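Keeping a Small Town Library's Toy Shelf Going
Speaker notes, 2018-07-10, Karnthorpe Public Library, downstairs meeting room

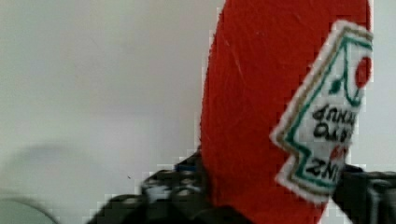

Good evening, and thank you for coming out in this heat. Get yourselves some lemonade if you haven't yet, and if the fan is blowing right on you, please do move, I won't be offended.

(Wait for the back row to settle. Check the microphone is on. Last time it wasn't.)

I was asked to talk for forty minutes on how we lend toys at the library, and I've been told by my own family that I can talk for a good deal longer than that on the subject, so I've put times in the margin and I'm going to try to respect them. If you see me looking down a lot, that's why.

I know we have people here from Tenham, where they're thinking of starting a shelf of their own, and I believe a few of you drove over from Jatley as well. Welcome! Most of what I say tonight is meant for you. The Karnthorpe folks have heard some of these stories, and I'd ask them to laugh anyway.

HOW WE STARTED (5 min)

We began with one bookcase. It stood by the window in the children's room, and it had been holding old encyclopedias, which had not been opened in years as far as any of us could tell. We cleared the encyclopedias out, wiped the shelves down, and put a note in the window asking for puzzles, games and toys in good shape.

We got a lot of puzzles. If you put out a note like that, you will get a lot of puzzles, and a good share of them will be missing a piece, and the person giving it to you will swear up and down that it's all there. I came to love those people. They weren't fibbing, they just hadn't done the puzzle since their kids were small.

By the end of the first summer we had 130 things on the shelf that we were willing to lend. I say "willing to lend" because there was a second pile, behind my desk, that was a good bit bigger, and I want to come back to that pile because it's where most of the work is.

(Ask: who here has already been handed a box of donations? Hands up. Give it a moment.)

WHAT PEOPLE BORROW (7 min)

Last year we had 1,229 loans off the toy shelf. I was so pleased with that number that I wrote it on the whiteboard in the staff kitchen and wouldn't let anyone wipe it off.

I had guessed wrong on what would be popular. I thought it would be the big wooden train set and the dollhouse, the things a family might not want to buy. And they do go out. But the things that go out over and over, that come back on Saturday and leave again on Saturday, are the odd little ones. The cash register that dings. The doctor's bag. Play food of every kind — we cannot keep play food on the shelf. Children want to run a restaurant. They want to take your order, and they want to bring you the wrong thing, and they want you to complain so they can take it back to the kitchen.

So if you're starting from nothing and you have a little money, my advice is to buy toward pretend play first. Board games will come to you on their own. So will stuffed bears, more than you can ever use.

The other surprise was grandparents. A lot of our borrowers are people with a grandchild coming for a week, and they don't want to fill a closet with toys for one week in June. They come in on a Thursday looking a bit worried, and they go out with two bags, and I think that may be my favorite part of the whole thing. One grandfather told me he'd never played a board game with his grandson before he borrowed one from us. He renewed it twice and then asked where he could buy it.

CLEANING (8 min, do not let this run over)

Now, cleaning. I know it isn't the fun part, but it's the question I get most, usually from a parent standing by the shelf with a baby on one hip, speaking quietly so as not to hurt my feelings.

Hard plastic is easy. Warm water, dish soap, a soft brush for the corners, rinse, and dry on a towel overnight. If there's a battery door, wipe it and don't dunk it. I learned that with a singing telephone. It still works, but it sings lower.

Wood gets a damp cloth and then a dry cloth, and please don't soak it. Wooden puzzles swell and then nothing fits, and you've made a very hard puzzle.

Soft toys need the most thought. Our rule is that a soft toy has to survive a mesh bag in the washing machine, on gentle, and then air drying. We wash it once before it ever goes on the shelf. If it comes out lumpy or a seam opens up, we mend it once, and if it opens again it's retired. Felt can get fuzzy, so go easy, and spot clean it when you can. Read the tag if there's still a tag. If there isn't one, test a corner with a wet white cloth and see whether the color comes off on it, and red is the one I worry over most. I turned a whole load of doll clothes pink in our first year, and there were families who liked them better that way, but I wouldn't plan on it.

Books have a date stamp and toys have a washing card. Ours is an index card in a plastic sleeve, and each time something is cleaned we write the day and our initials. Parents read those cards. I didn't expect them to, but they do, and I believe it has done more for us than any poster.

(Pass the sample cards around. Get them back!)

MISSING PIECES (5 min)

We do not charge for missing pieces. I'll say it again for the people from Tenham, as I know it came up in your letter. We tried it. For four months we charged a small fee, and we had parents in tears at the desk over a plastic carrot, and we had other parents who just quit coming. I'd much rather lose the carrot.

What we do now is keep a spares drawer. Everything stray goes into it: dice, pawns, sand timers, doll shoes. When a game comes back short, we look in the drawer first. You'd be amazed how many games can be played with a button standing in for a pawn. We write on the lid what's been swapped, so the next family isn't on their hands and knees under the couch looking for something we already know is gone.

Each box has a list taped inside the lid, and for small children's things we tape in a drawing as well, so a child can help pack up. They take it very seriously. More seriously than the adults, if I'm being fair.

THE PILE BEHIND MY DESK (5 min)

I promised I'd come back to this. You will be given things you can't lend, and you need to decide early what you're going to do with them and how you'll say it.

We can't lend anything with loose button eyes, or small magnets, or cords longer than we're comfortable with. We don't take car seats or cribs at all, please don't even let them through the door. And there are things that are perfectly safe but just too worn, and somebody loved them, and the person handing them over is watching your face.

I used to say yes to everything and sort it out afterward, and that's how I ended up with a pile I had to climb over to reach the phone. Now there's a short printed sheet at the desk that says what we can use, and the last line says that anything we can't lend will be passed along or recycled, and is that all right with you? Almost everyone says yes. Now and then someone takes a bear back home, and I'm always a little glad for the bear.

MONEY (5 min)

Our budget for the shelf this year is $275. That covers bags, batteries, soap, tape, index cards, and a few new things. I know it sounds small, and it is small, and I have asked for more. But I want you to hear it tonight so you don't go home thinking you need thousands of dollars before you can start.

The bags are the one place I'd spend. We bought cheap ones first and they split. The ones we use now are from Masilela, the canvas shop out on the county road, and they sew them with a clear pocket on the front for the list. They cost more and they've held up through two winters of being dragged across parking lots.

Batteries will eat your budget if you let them. We lend battery toys without batteries now and say so on the label. There was some grumbling in the beginning, mostly from me.

BEFORE QUESTIONS (3 min)

If you take one job home with you, let it be this: pick the shelf. Don't wait for a room. Find one shelf at a height a four-year-old can reach, and put a dozen good clean things on it, and see who comes.

Jatley, I know you're short on space, and I'd be happy to drive over and walk through the building with you. I like looking at other people's shelves. Tenham, I have a folder for you with our sign-up form, the donation sheet and the washing card, and you're welcome to copy all of it and put your own name on top.

(Questions. Repeat each one into the microphone. If someone asks about video games, say we're still talking it over.)

(Room has to be empty by 8:30. Fold the chairs along the left wall, and the lemonade pitcher goes back to the staff kitchen.)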